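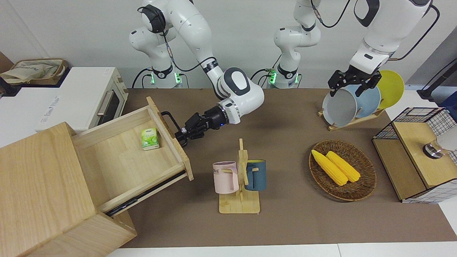
4.2 Gripper comparison on the kitchen bench

Both arms were fitted with the same parallel gripper during a session, and the two finger sets were swapped between sessions. The first set, Hadumell, has flat fingers with a thin rubber face. The second, Skurnari, has a shallow groove cut along the inside of each finger. Controller gains, camera positions and the starting layout were kept the same for both. The operator drove the arms through the Trulness controller and was told which set was mounted.

We used two tasks. In the drawer task, the right arm takes hold of the black handle on the wooden cabinet and pulls the drawer out. In the plate task, the left arm closes on the upper rim of a plate standing in the dish rack and lifts it clear. Figure 3 shows the two arms at work together, with the right gripper on the handle and the left gripper on the rim of the light grey plate. The pale blue and yellow plates stand behind it in the rack.

Figure 3. Bench with both arms engaged, drawer extended.

Each finger set was given 71 attempts at the drawer. Hadumell completed 60 and Skurnari 61, a difference we do not treat as meaningful. Most failures with either set came from a poor approach angle. When the wrist came in too steeply, one fingertip touched the drawer front before the fingers could close, and the controller stopped the motion on its force limit. We counted these stops as failures even if a second try would have worked.

The plate task separated the two sets more clearly. The flat fingers let the plate turn about the grip point once its lower edge left the rack. The grooved fingers held the rim at a steadier angle, but they needed a more exact approach, and the operator spent longer lining them up. In 10 attempts with the grooved set the rim missed the groove and rested on the finger edge. We repeated those attempts and report them separately in the appendix.

Mounting order may have had some effect. The flat set was always tested first, and the operator had more practice by the time the grooved set went on. A second operator, following the alternating schedule suggested by Pirjo Ruotsalainen, began a new series in September. Those runs are not included in the results given in this section.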